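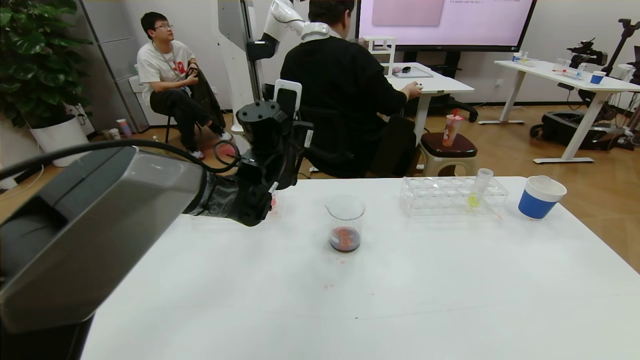 Liquid handling: notes on the colored water sets

Apr 6, 2023

The practice sets for small-volume pouring have been revised. The old set dated from November and used one color for everything, which made it hard to tell a rinsing fault from a measuring fault. The new set uses several dyes. A trace of the wrong color in a tube now shows which step went wrong, and the person at the bench can usually find the cause without asking.

The set consists of a glass beaker with a spout, a clear rack, conical tubes, and a paper cup for waste. The dyes are the Wieser food-grade concentrates, ordered through Corkel. One bottle makes up 500 ml of working solution at the strength we use. Stronger mixes look better under the ceiling lights but stain the tabletop, and the red is the worst of them.

Iveta Hrnčiar ran the comparison between the two sets. Out of 68 pours with the new one, 5 were rejected, all for volume. Color carryover was noted on several others but stayed within what the sheet allows. The sheet is in the shared folder under Starau, with the older results kept on the second tab.

A few points on the beaker. The last few milliliters are the difficult part. With a shallow layer left in the bottom, the beaker has to be tipped a long way before anything reaches the spout, and then it comes over faster than expected. Most of the spots on the table come from this stage or from the moment the beaker is set upright again. Touch the spout to the inside wall of the tube before lifting away. If a drop hangs on the outside of the glass, wipe it before the beaker goes down, otherwise it makes a ring.

Soudabeh Akbari asked whether the beaker should be refilled before it gets that low. For routine filling, yes. For the practice sets, no, and the low pour stays on the sheet.
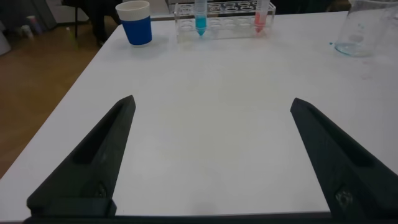

Nultusia Bench Methods Group

Position of the rack matters more than we had assumed. It should sit well back from the near edge, with the cup on one side and the beaker on the other, so that the hand carrying the beaker does not pass over the cup. Either side will do for left- or right-handed work, provided the order is kept. Conical tubes hold very little at the tip, and a small amount of liquid there looks like more than it is. Read the graduation at eye level with the tube out of the rack.

Leave empty positions between filled tubes. A rack with turquoise in one hole and pink-red in another, well apart, can be checked from across the table. Two similar colors side by side cannot, and Afshin Zarei has asked that yellow and green not be placed next to each other for the same reason.

Cleaning. Blue leaves a faint film on the beaker wall even after the liquid has been poured off. One rinse with tap water is not enough before changing color. Use two rinses, 300 ml each, and look at the glass against the white tabletop before refilling. Rinse water goes down the sink, and the contents of the paper cup go with it. The cup itself is thrown out at the end of the session, whichever color it has.

Spots on the table should be taken up with a dry wipe first, then a damp one. Going straight to the damp wipe spreads the dye — the pink marks near the edge are harder to remove once that has been done. Diluted bleach was tried on a spare panel and took the blue out completely. It left the red as a pale stain.

Tubes are reused until the graduation is no longer readable. Anything scratched at the tip should go in the bin under the sink.

Pouran Ansari has the refill list. Hooman Kordestani is covering orders this month, and spare racks should be requested from him by the usual form. Please write the rack size on it.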